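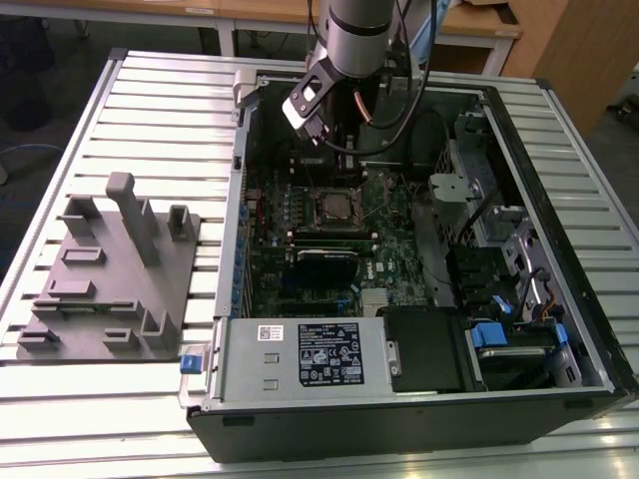
I get asked a lot whether it's worth opening up an old desktop tower or whether you should just leave the thing alone until it dies. Open it! I've kept a couple of hand-me-down office Dells running way past the age when most people haul them to the curb, and nearly all of it comes down to a free afternoon, one decent screwdriver and a bit of patience with the dust.

First, shut it down properly, pull the power cord out of the back, and hold the power button in for a few seconds. Then lay the tower flat with the panel side up. I can't tell you how many years I spent crouched on the carpet trying to work on one standing up, with a flashlight in my teeth. Put it on a table, as big a table as you've got, and give yourself room on the left for the bits you take out. Screws go in a muffin tin (one cup for each step, starting top left, so you can work your way back).

Before you touch anything, snap a few pictures with your phone. Get the cables especially. You'll swear you're going to remember which way that loopy black one ran, and an hour later you won't have a clue.

Touch bare metal on the case before you reach in, and again every time you come back from the kitchen. I do own a wrist strap, a Vosik one, and I wear it when the furnace is on and the air gets dry. In June I mostly don't bother.

Now, the processor. It sits in the middle of the board under a metal frame.
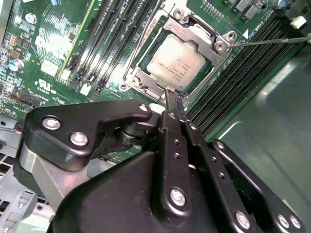
My rule is that if the computer isn't running hot, the processor stays where it is. If you've had the cooler off, though, you do need fresh thermal paste, so wipe the old stuff off the metal lid with a coffee filter and rubbing alcohol. Coffee filters don't shed the way paper towels do. One pea-sized blob in the center is plenty, and don't go smearing it with your finger, the cooler will spread it when you tighten it down. Go corner to opposite corner with the screws, a couple of turns each. And if you ever lift the processor out, hold it by the edges and keep everything (sleeves too!) away from the socket underneath. I bent a pin in one years ago and I'm still sore about it.

Dusting is the fun part. I use a soft makeup brush, the big fluffy kind, with short puffs from a little Grellelura blower I bought for cleaning keyboards. Canned air is fine too, just keep the can upright or it spits. Stick a finger gently on any fan blade so it can't spin while you blow on it. Start at the top and chase the dust down and out. Little metal heatsinks with fins hold on to fluff like you wouldn't believe, and so do perforated panels, so do those twice. 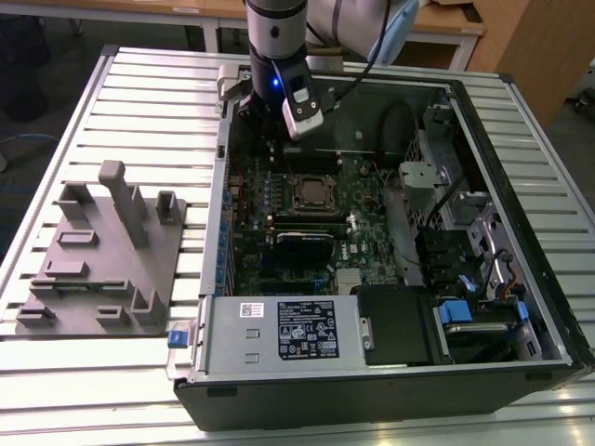
The power supply you leave shut. Blow through the vents from the outside, brush off the grille and call it good. There are parts in there that can hold a charge long after you've unplugged, and it's just not a home job. Do read the label while you've got the case open, though, and write down what it says. If you ever want a beefier graphics card, that's the first thing you'll need to know.

One thing I love about these office towers is the blue plastic. On the ones I've had, blue pretty much means "this is a bit you can move by hand," so look for a blue tab or latch before you go hunting for a screw.

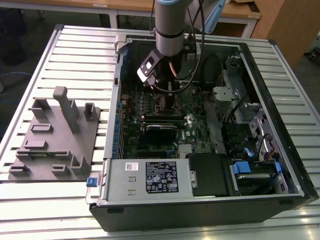

Memory is the easiest upgrade going. Open the little latches, line up the notch, and press straight down on both ends till it clicks. It takes more push than you'd expect, so lean on it evenly. Reseating the sticks you already have has cured more than one mystery beep at my house.

Last thing before the panel goes back on: tug every plug lightly, tip the muffin tin to check for strays, and tuck the thin wires away from the fans. I plug in and boot with the side still off, hands well clear, and only put the panel back once I've seen the desktop come up.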